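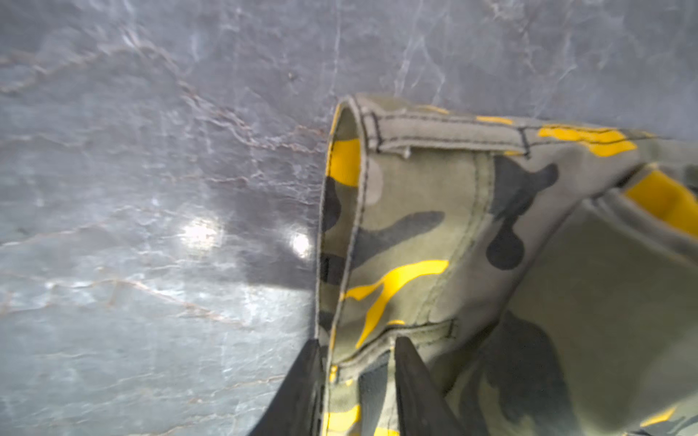 1/
Right, the great winter clothes sort has begun, and I'm starting with the camo ones with the yellow all over them, because if I start with the plain things I'll lose heart by morning tea. A few of you asked me to post as I go, so settle in, it's going to be one of my long ones. Kettle's on.

2/
For anyone new, I've been putting this off since February. Every time I walked past the pile I gave it a bit of a pat and kept walking. It's May 6, 2023, the mornings have gone properly cold here, and I can't find a single jumper, so the pile has finally won.

3/
I do all my folding on the grey marble. I used to do it on the bed, but then I'd sit down on the bed, and you know how that goes. Stone is cold on the hands first thing but it's lovely and flat, and a crease goes in and stays in. And I do like looking at all those little wandering veins while I work, it's like folding on top of a map.

4/
My way with anything that has a waistband (my nan's way really, I can't take credit): find the waistband first. Never mind the rest of it. Get the band lying straight, run your thumb along the stitching, and the rest of the cloth more or less works out where it wants to go.

5/
This pair is nice to do because the topstitching is dark and doubled up, so you've got a proper line to follow even with all that pattern going on. Camo is a devil to fold otherwise! Olive and charcoal and khaki all swimming about and you can't tell a seam from a splodge. The yellow helps a bit. The yellow would help you find them in a paddock at midnight, to be fair.

6/
Someone's asked already whether I iron. No. I gave the iron away when we moved to Trernmont and I've not missed it once. A good firm smooth with the flat of your hand while you're folding does nearly everything, and what it doesn't do, sitting under a stack of other trousers for a week will.

7/
Check the pockets before you fold. I know everybody says it. I've still put away a shopping list, a muesli bar and a very old bus ticket in my time, and the muesli bar was the one that taught me.

8/
While you're there, check the button and the belt loops as well. Give each loop a little tug. A loop that's hanging on by one corner takes two minutes to fix now, and if you leave it you'll find out about it when you're late and hopping round the hallway with a belt in your hand.
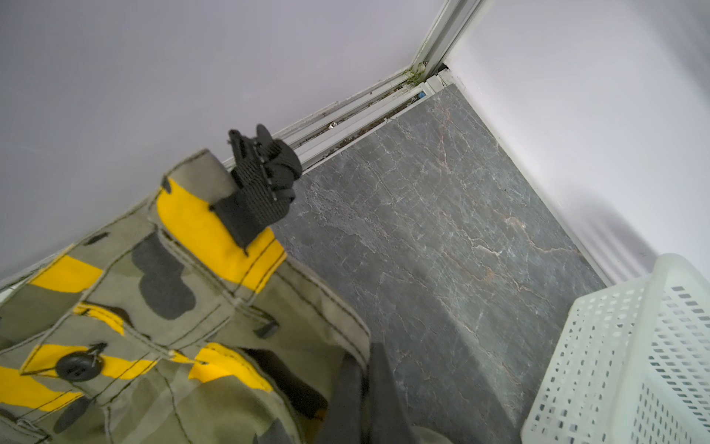

9/
Waistband again. I told you I was fussy about it. I like the edge folded over evenly so the big yellow stripe sits flat and doesn't roll back on itself, and I always leave the button done up. Undone, the front goes all floppy and the whole bundle slides sideways off the shelf the minute you take the one from underneath.

10/
It's a good plain button too, dark grey with a bit of a rim to it. I'm very fond of a button you can get hold of with cold fingers. I've got a jar of spares, mostly from Ndung'u, the haberdashery near the station, where I go in for one card of thread and come out 40 minutes later knowing all about somebody's quilt.

11/
A few of you want to know what I'm putting everything in. I've got two of the Cekari boxes with the lids for the summer things, and I'm keeping the everyday trousers out on the shelf. I did try the Dimum hanging organiser last year. Lovely idea, but I overfilled it (my own fault) and it came down on a Sunday night with a noise like a dropped piano.

12/
My rule for what goes and what stays is pretty soft, I'm afraid. If I'd be pleased to find it at the top of the pile, it stays. If I sigh, it goes in the op shop bag. So far the bag has one cardigan and a scarf I never got along with. The camo is staying, obviously. Hard to sigh at that much yellow.

13/
Oh, and fold knits over, don't hang them! I meant to say that earlier and got carried away about buttons. Hanging pulls the shoulders into those little points and you go about looking like you've left the hanger in.

14/
Just noticed the first post has been shared more than 400 times, which is a great deal of people to be watching me fold trousers. Hello to you all, come in, mind the op shop bag. I mostly post about laundry and soup.

15/
To the person asking about kids' clothes, same method, only do the halves and skip the thirds. There isn't enough leg on little trousers to go round three times, and you end up with a lump. Stand them up in the drawer with the waistbands on top and they can pull out the one they're after without tipping the lot on the floor. In theory.

16/
Stopping for a sandwich now. Still to do are the jumpers, the good coat and a bag of odd socks I'm going to pretend I haven't seen. If you've got a way of keeping thick socks together that doesn't stretch the tops, please tell me, I've been rolling them my whole life and I've a feeling it's wrong.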